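When the simulator says yes and the robot says no
A conversation with Conceição Moreira about a drawer, a wrong number and eight lost weeks

Conceição Moreira leads the testing of household robots at Wotden. Her team lets a two-armed robot work in simulated rooms before any code goes to the real machine. I asked her to speak about the fault which the team now calls simply "the drawer problem", and she agreed with one condition: that I write also the boring parts. 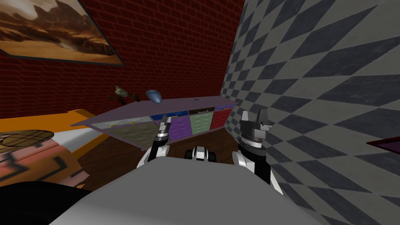
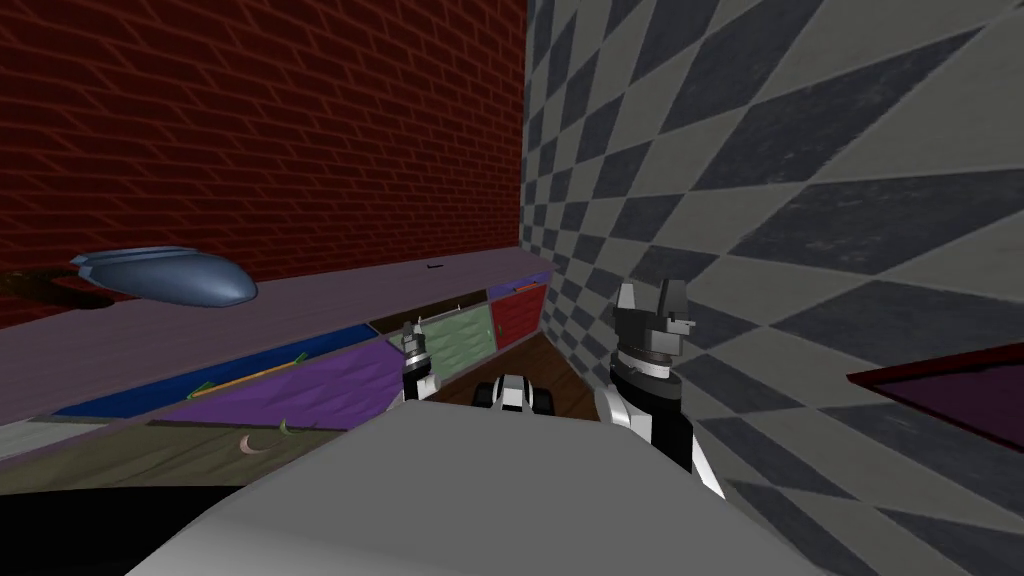
The fault was found in October, in the task of opening drawers. The robot must go to the cabinet, choose the correct drawer, pull it and stop. In simulation the success was very high. Out of 1000 runs, the report marked 579 as perfect, and most of the others had only small mistakes. "We were happy, and this was the first warning that I did not hear," says Moreira. She explains that the drawer fronts are given different colors, a red one against the checkered wall, a green one, a purple one, so that a person who reviews the runs can say quickly which drawer was the target. The colors helped the people. They did not help to see how hard the robot was pulling.

On the real robot, the same code was tried on a test cabinet from the supplier Skerach. The gripper closed on the handle, the arm pulled, and the drawer stayed where it was. A normal controller should give up at this moment. This one continued to increase the force. "I heard the cabinet move on the floor before I understood what I was seeing," Moreira tells me. "My colleague pressed the emergency stop. It took him maybe one second, and one second is long when an arm is pulling." The handle was bent and one joint of the wrist had to be changed. No person was hurt, but a technician had stood beside the cabinet only a few minutes earlier.

I asked what was the cause. She says there were two, and each one was hiding the other. First, the friction of the drawers in the simulator was set almost to zero by an old configuration file, which came from a different project named Pudby. With so little friction a drawer opens at any touch, so the force limit was never reached in any run. Second, the force limit itself was written in the wrong unit. The controller had a limit, but it was so high that the arm could not reach it.

"If the friction was correct, we would find the limit on the first day," she says. "If the limit was correct, the bad friction would cost us only a failed test."

The search was slow. The team first suspected the camera, then the gripper fingers, and they replaced the fingers two times. Moreira admits that she was herself defending the simulator for too long. The file was finally opened when somebody asked why a drawer in one recording continued to slide after the gripper had left it. From the accident to the correction they lost eight weeks.

Now several things are different. The friction of each drawer is changed from run to run, and in 12 of the standard tests the drawer is locked completely. The robot passes such a test only when it stops pulling and reports the failure. The force limit is checked by a separate program, written by the small firm Bouazza, which does not share any file with the simulator. During each real test there is a line on the floor, and people stay behind it until the arms have no power.

I wanted to know whether she trusts the simulated rooms less than before. She thinks for a while. "I trust them for the things we have measured. For a drawer, we had measured nothing, we had only looked at it, and it was opening very nicely."

The locked drawer tests are still not passed every time. The last failure was on the morning of our conversation, and after the coffee she went back to read the log.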